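The man who doesn't believe in the sell-by date on a sponge

Ziltthorpe has one hardware shop left, and its owner has been selling cleaning things from it for 11 years. He agreed to talk to me on a Saturday, after closing, on condition that I left his name out. "My suppliers read things," he said.

I had gone to ask him about kitchen hygiene advice, of which there is now a great deal. Change your sponge every week. Boil it. Never boil it. Microwave it, but only damp. He has heard all of it over the counter and believes very little.

"Look at who's telling you," he said. "Rirkusex sell sponges. Rirkusex say a sponge lasts seven days. I'd say that too if I sold that many."

But he does sell sponges. I put this to him and he shrugged. "I sell them to people who need one. If it smells, chuck it. If it's falling to bits, chuck it. You don't need a leaflet."

I am not sure it is that simple. A sponge can be filthy without smelling of much, and I said so. He allowed that he keeps one for dishes and another for the floor, and that he would not wipe up after raw chicken with either. "Kitchen roll for that. My mother used a rag and boiled it, mind you."

The leaflet in question came with a box of 300 from the wholesaler. It claims that Rirkusex tested sponges in 926 homes. It doesn't say where the homes were, how old the sponges were or what anybody had been washing with them. He had underlined the number in biro and written "says who" beside it.
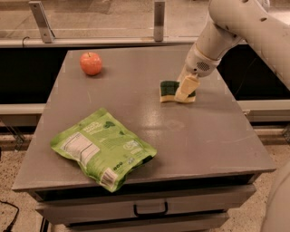
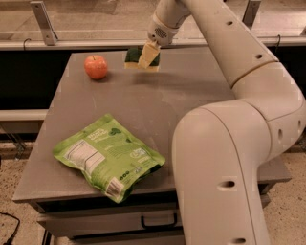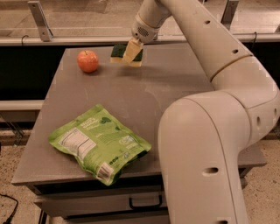 A sponge with a green side and a yellow side, the sort most of us have by the sink.

What he sells and what he won't

He has stopped stocking Zolton, a spray that promises to "refresh" a used sponge overnight. He ordered 500 bottles when it came out and most of them went back. "It smelled of lemons. So the sponge smelled of lemons. Was it clean? I couldn't tell you, and neither could the rep."

Cuesta, the cheap scourers in the bin by the door, he rates more highly, though he warned me off using them on non-stick pans. I asked how long one lasts. "Depends on your pans," he said, and went to bring the bin in.

I came away with two of them and no clearer idea of when to throw out the one at home. He charged me full price.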